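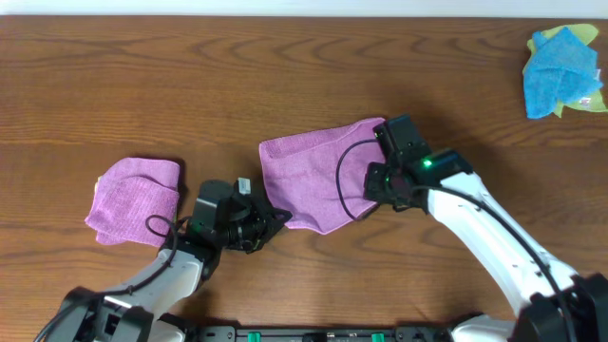 Preguntas frecuentes sobre las toallas de microfibra

Desde que abrí esta página me escribís mucho más por las toallas que por cualquier otra cosa (¡y yo que pensaba que lo importante eran los muebles!), así que he juntado aquí lo que más me preguntáis.

¿Las lavas con el resto de la ropa?
No, van solas. Una vez metí las rosas con un albornoz de algodón y me pasé una tarde entera quitando pelusa con los dedos. Ahora las guardo en una bolsa durante la semana y el domingo pongo una lavadora solo de microfibra, a 30 grados y con muy poco detergente.

¿Y suavizante?
Nada de nada. Las deja muy agradables al tacto, pero luego resbalan por la mesa y no recogen ni una gota. Si ya se lo habéis echado, probad con un par de lavados sin ningún producto. A mí me funcionó con unas Grilton que daba por perdidas.

¿Cómo las doblas para que queden cuadradas?
Por la mitad, otra vez por la mitad, y aliso con la palma antes de cada doblez. Si la tela está muy suelta, sujeto un lado mientras llevo el otro. El borde siempre se me ondula un poquito y he dejado de pelearme con él. Đức Vương me escribió para contarme que él las enrolla, y oye, en un cajón estrecho caben mejor así, pero a mí me gusta tenerlas apiladas.

¿Por qué doblas en la mesa y no en la cama?
Porque en la cama se hunde todo y salen torcidas. Una mesa de madera lisa va de maravilla, eso sí, pasadle antes un trapo por si hay migas, que la microfibra se agarra a lo que pille.

¿Hay que usar un color para cada cosa?
Yo lo hago: las rosas para la madera y el polvo, y otro color para el baño. No tiene más ciencia, elegid los que tengáis por casa.

¿Raya la madera?
Con la toalla limpia no me ha pasado nunca. Lo que raya es la arenilla que se queda dentro, por eso la sacudo en la ventana antes de usarla. En mesas con barniz delicado probad primero en una esquina.

¿Dónde las compras?
Las últimas son de Ikesero, en un paquete de 2. También he tenido de Mocanu, algo más finas, que para cristales me gustan mucho.

¿Cuándo las jubilas?
Cuando se quedan tiesas aunque las lave bien. Entonces pasan al cubo de la bici y ahí ya no pregunto.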